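Section 4: Setting Up Your Trostik Household Label Maker

Welcome back! If you have been following along from the beginning, your Trostik is unpacked, plugged in and sitting somewhere sturdy with a bit of elbow room on both sides. In this section we'll load the first roll of tape, set the clock and print a test label. Give yourself a quiet stretch of the evening for it, and keep the Quick Card handy (it's the folded sheet tucked inside the lid of the box).

4.1 Loading the tape

1. Turn the power switch on the back to OFF. The little green light takes a moment or two to fade, so wait for it.

2. Press down on the ridged part of the tape door and slide it toward you. It is stiff on a new machine and loosens up nicely after the first few rolls.

3. Drop the Sevow tape roll into the well with the printed side of the core facing left. You should feel it settle onto the post.

4. Pull out a short length of tape, no longer than your thumb, and feed it under the metal guide until it peeks out of the slot at the front.
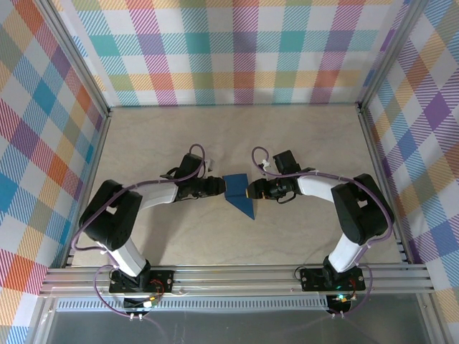

5. Close the door and push until it clicks. If it springs back up, the roll is almost certainly sitting crooked on its post, so lift it out and try again before you push any harder.

Note: A full roll makes 248 labels at the standard size. If you like the wide ones for pantry shelves you will get fewer, and we suggest buying your rolls in pairs.

CAUTION: The cutter behind the front slot is sharp. Keep fingers and children well away from it, and never reach in to free a stuck label while the power is on.

4.2 Setting the clock

The Trostik can print the date on anything you like, which is a real blessing for freezer containers and jars of jam. It does need to know what day it is first.

1. Turn the power back on and hold down MENU until the display says CLOCK.

2. Use the arrow keys to choose the month, then the day, then the year, pressing OK after each one.

3. Press BACK to save. The display blinks twice and returns to the main screen.

Note: The clock keeps running on 2 AA batteries when the machine is unplugged. Machines sold before last August came without them, and you will find the battery tray on the underside.

4.3 Printing a test label

1. Type any short word. Accented letters are under the SYM key, and you may need to press it more than once to reach the one you're after. A name such as Trịnh, with its dot underneath, is on the third page of symbols.

2. Press PRINT and let the label come all the way out before you touch it.

3. Check that the letters are dark and even from end to end. If they look pale, open MENU, choose DARKNESS and go up one step at a time.

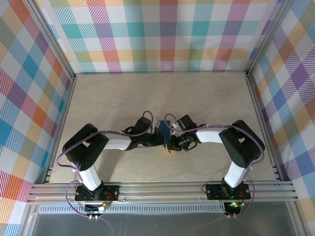 4.4 Saving your favorites

Once you have a label you're fond of, press STORE and give it a short name. The memory holds 100 labels of up to two lines each, and they stay put when the power is off. To bring one back, press RECALL and scroll through the list, which is kept in alphabetical order. To clear one out, highlight it and hold DELETE until you hear a beep.

For borders and picture symbols, please turn to Section 5.

Fornalport Home Products
Trostik Owner's Guide, revised May 2005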